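Maddocks drawer liner, cut-to-fit roll, ribbed

Item 2229. In stock at Rornville, 200 rolls left at the Fellon warehouse.

Non-slip liner for kitchen drawers, shelves, the cupboard under the sink. Ribbed on top, grippy underneath. No glue. Cut it with regular scissors, lay it in, done.

Comes in gray, oatmeal and dark green. The green is a shade darker than last year's, so don't mix old and new rolls in one drawer if that bugs you.

Sizes
Narrow roll, 2000 mm long, fits most single drawers with some left over
Wide roll, 1000 mm long, for deep pan drawers and pantry shelves
Both the same thickness. Price is per roll, not per pack — we get asked this a lot.

How to fit it
Empty the drawer and wipe it out. Let it dry all the way, the underside won't hold on a damp base. Measure the inside, front to back and side to side. Measure the back edge too, older drawers are often not square. Cut a little big, test it, trim. Ribs should run front to back, crumbs sweep out easier.
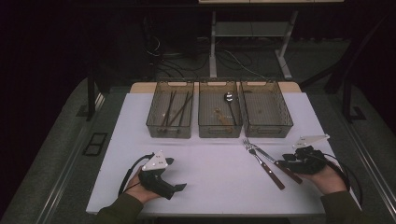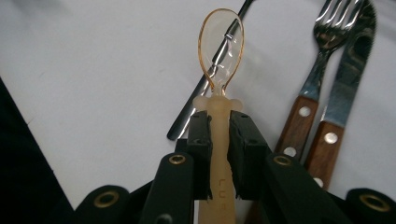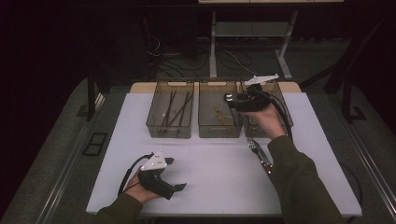 Curls at the corners when it first comes off the roll. Leave it upside down overnight with a couple of heavy books on top. If it still lifts, roll it the other way for a few minutes.

Cleaning
Warm water, dish soap, soft brush. Hang it up to dry. NOT for the dishwasher, not for the dryer. Turmeric and beet will stain the oatmeal one and we haven't found anything that gets it out.

Don't use on
Fresh paint or varnish — give it a full month
Waxed wood, it can leave marks
Anywhere near the oven vent or a toe-kick heater

Goes with the Ziseo drawer dividers, the spring-loaded ones. Fit the liner first and then the dividers on top, otherwise the pads slip. The short Ziseo dividers are on back order untill July, the long ones ship now.

Returns
Unopened rolls only. Once its cut we can't take it back, sorry. If the roll arrives creased send us a picture of it with the label showing and we'll mail a new one.

Free cut samples of all three colors, put your address in the order notes. One set per household please.

Page updated 23 March 2025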